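So I finally made it to the Merkmont packaging fair! I've been saying I'd go every March for years (my sister thinks it's the saddest day out imaginable) and this time I booked the Thursday off and got the 504 bus from the station, which drops you right by the gates.

It's bigger than I expected. The main hall is all machinery and men in lanyards, so I did one quick lap and went through to the smaller hall, where the household stuff is. Skaltar had the stand nearest the door, number 581, with bread bags and freezer boxes stacked up to my shoulder. I came away with a roll of the bread bags and two pens. Mudaliar were next along and had a lovely smelly display of spice tins, and I'd have bought the lot if they'd been selling on the day. They weren't, sadly.

The bit I'd really come for was the sorting session at the Braltalero stand. You sit down at a wooden table with a heap of ordinary household bits and work out what goes where: card, clear plastic, the shiny wrappers, odds and ends. It sounds dull and it was brilliant fun. There were six of us on my go and we argued the whole way through, mostly over wrappers with foil on the inside. I'd always stuffed mine in with the plastics at home, and the woman running it said to check with the council first as they all do it differently. Mine doesn't take them. Oops.

Lunch was a cheese roll and a very good flapjack from the van in the car park (go before noon, the queue gets silly). Entry was free if you signed up online, and the loos were clean. Parking looked like a nightmare, so do get the bus if you can. The last one back goes at ten to five and I only just caught it, bread bags under my arm.

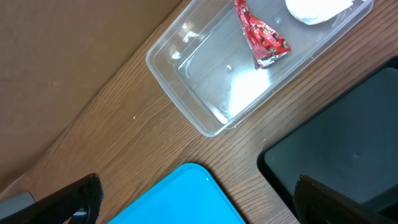
Strawberry-type wrapper, foil end showing, in a clear tub on the sorting table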